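The Lantern Woman of Flimell Lane

March 21, 2018

I promised last time that I would get round to the Lantern Woman, and I've put it off for far too long, so put the kettle on and settle in with me. 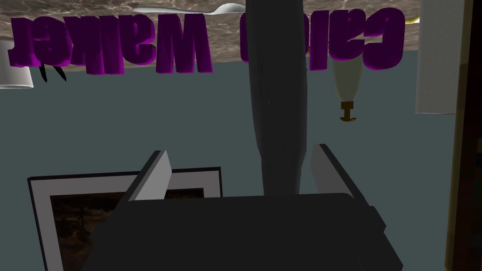
Lerato Visser wrote under my October post that I had the whole story the wrong way round, and that the woman was never looking for her husband at all. In the version Lerato grew up with, she was a toll keeper's daughter who walked the lane to warn people off the marsh, and if you saw her light you were meant to turn round and go home, quickly, without calling out to her.

Well! I had only ever heard the husband one. My gran told it to us at bedtime (I do wonder about her sometimes) and in her telling he went off across the marsh to sell a cow, and the fog came down, and his poor wife went out with a lantern and was never seen again either. The cow came back, I think. Gran always put the cow in and I was always very glad to hear it was all right.

So I went digging. The parish book has a few lines on a toll house at the bottom of Flimell Lane, which pleased me no end, and it does say the keeper had 2 daughters. It says nothing about either of them drowning. The same page has a long complaint about the price of candles, if anybody wants that for anything.

Ya-wen Tsang, who used to drive the 501 along the top road, told me the drivers all knew the bend where you're supposed to see the light. She went past it for seven winters and saw a good many foxes. One older driver would flash his headlamps there every night, just to be polite, and she picked up the habit from him and still does it in her own car.

I walked it myself last week, from the church down to the old gate, at dusk and in the wrong shoes. It's a lovely walk, if a bit boggy at the far end, and there's a spot where the hedges close right over your head and it goes very quiet. I did see a light – low down and yellowish, out over the marsh – and I stood there with my heart going like anything until it barked. It was a man with a dog that had one of those glowing collars. We had a nice chat. He'd heard of her too, but in his village she carries a bell.

I'd love to know where the bell comes from, so if your family told it that way, do leave me a note below.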